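Notes on the Reordering of the Playroom Shelves | Esben Arnardóttir

29th November

The annual review of toys in this household has now been concluded. It was first proposed in March and deferred twice, owing to the move from Skustemholm and the late arrival of the shelving. The present entry sets out the arrangements adopted, for the benefit of relatives who have asked what may suitably be given this winter.

All items have been assigned to one of 2 categories: those kept on the open shelf, and those stored in the hall cupboard and exchanged at the start of each month. Sets with missing parts have been retained where they remain playable. The Fogh railway stays on the open shelf. The Tavero blocks have been moved to the cupboard, as they were seldom requested.

Containers received particular attention. Lidded boxes were considered and declined, the lids having been a regular source of dispute in the former apartment.

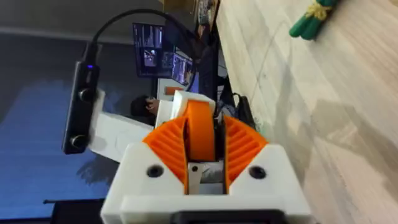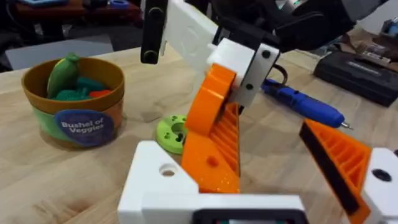

Play food has been the most difficult class of toy to keep in order, and earlier attempts to sort it by color were abandoned within the week. It is now the rule that each set returns to its own labeled container. The "Bushel of Veggies" bucket serves as the model for this: the name is printed on the front in white on navy blue, and the tall green vegetable can stand upright at the back. Loose pieces of bread and fruit, which came without any container, have been placed in a cloth bag pending a better solution. Relatives are kindly asked to refrain from giving further play food until the spring.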